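Registro de sociedades Stevholm: léeme del conjunto de datos
Versión 2, revisada el 9/16/24

Antes de nada, gracias por abrir este archivo, que ya sé que casi todo el mundo va directo a las tablas. Si tienes un rato, léelo entero, que te va a ahorrar más de un disgusto con los nombres de los administradores.

Qué contiene

El conjunto reúne fichas de sociedades mercantiles, fideicomisos y fundaciones privadas que aparecen en boletines oficiales, registros públicos de propiedad y sentencias firmes. Todo sale de documentos que cualquiera puede pedir (con paciencia, eso sí, y a veces con un sello de por medio). No hemos usado filtraciones ni papeles de origen dudoso, y si alguien nos manda algo así, se lo devolvemos con cariño y sin abrirlo.

Son 12 tablas. La principal se llama sociedades y las demás cuelgan de ella por el campo id_ficha: administradores, domicilios, participaciones, poderes, cambios de nombre y unas cuantas más pequeñas que fuimos añadiendo según nos hacían falta. La tabla de domicilios es mi favorita, lo confieso, porque al ordenarla por calle empiezan a salir los despachos donde conviven empresas que en teoría no se conocen de nada.

Cómo está hecho

Cada ficha la transcribe una persona y la repasa otra distinta. Cuando no se ponen de acuerdo, el campo se queda marcado como «en duda» hasta que aparece un segundo documento. La limpieza de nombres la hace Dralenance, nuestro programita de cotejo, que junta variantes como «S. A.» y «Sociedad Anónima», quita tildes para comparar y luego las devuelve a su sitio. Es prudente por diseño: prefiere dejar dos fichas separadas antes que fundir a dos personas que solo comparten apellido. El umbral está en el archivo de configuración y se puede cambiar, pero te ruego que lo anotes si publicas algo con otro valor.

Las fechas van en formato año-mes-día. Los importes se dejan en la moneda del documento original, sin convertir, y el campo moneda nunca está vacío. Si un registro no indica el capital, ponemos «no consta» y jamás un cero, que ya nos costó una tarde entera de sumas imposibles.

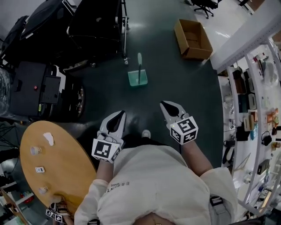
Ya-wen Lam pide que se aclare mejor el campo beneficiario_final, porque en la versión anterior mezclaba a quien figura como titular con quien cobra los dividendos, y eso, según escribe, le descuadró 7 fichas del grupo Torell. Tiene toda la razón y se lo agradezco muchísimo. Desde esta versión hay dos campos, titular_formal y perceptor, y el segundo solo se rellena cuando un documento lo dice con todas las letras. Las fichas de Torell están corregidas y el detalle del cambio va en el archivo de novedades.

Limitaciones

Que una sociedad figure aquí no significa que haya hecho nada malo. Hay muchísimas razones legítimas para constituir una empresa fuera del país, y por favor, repítelo en tu artículo o en tu trabajo de clase si usas estos datos. La cobertura tampoco es pareja: los registros que cobran por consulta están peor representados, y de cinco de ellos solo tenemos el índice, sin las escrituras.

Los apellidos transliterados siguen dando guerra. Yeh, por ejemplo, aparece escrito de varias maneras en la tabla de administradores y no las hemos unificado, así que busca también en el campo nombre_original.

Uso y correcciones

Puedes copiar, cruzar y volver a publicar los datos citando «Registro Stevholm» y el número de versión. Para pedir una corrección, manda el id_ficha, el campo y el documento que la respalda (vale una foto legible de la página). Si eres una de las personas que salen en las tablas y ves un error, escríbenos igualmente, que esos mensajes los contestamos primero. La próxima actualización está prevista para mayo, y las correcciones urgentes salen antes en un parche aparte.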